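Home | Datasets | Docs | Changelog | Contact

# vukard-drawers

Hi! I'm Nga Dương and I look after the drawer set at Vukard. It has 169 episodes of an arm working the little supply cabinets our packers at the Danzer site open all day long (labels, tape, spare blades - you name it).
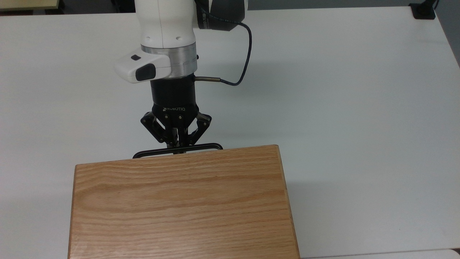 My old job was fetching from those drawers, so I have opinions. The packers worried the arm would take the bench over, and what changed is mostly who walks where. They stay put now and call for a drawer. I asked for grips at the middle of the bar, like the one with the fingertips pinched around the black handle, and I still tag every episode where the grip lands off to one side. That's the `grip_offset` field, and please don't drop it when you filter!

## What's in it

- `train/` - 146 episodes
- `val/` - the rest
- `notes/` - comments from both shifts, typed up by me, typos included

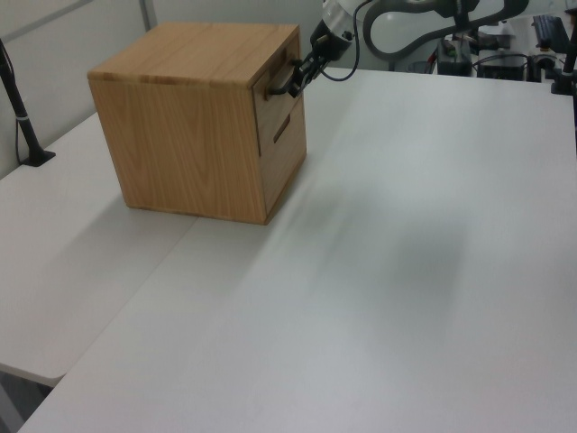

The notes are my favorite part. People wrote about noise, about waiting, about missing the chat they used to have at the supply shelf. We moved the break up to 10 a.m. after reading them, and I'd love for anybody training on this to read them too.

## Known issues

Version 2 fixed the Atimar timestamps. Episode 104 has no comment file yet.

Contact: Nga Dương, Vukard | © Vukard | Back to top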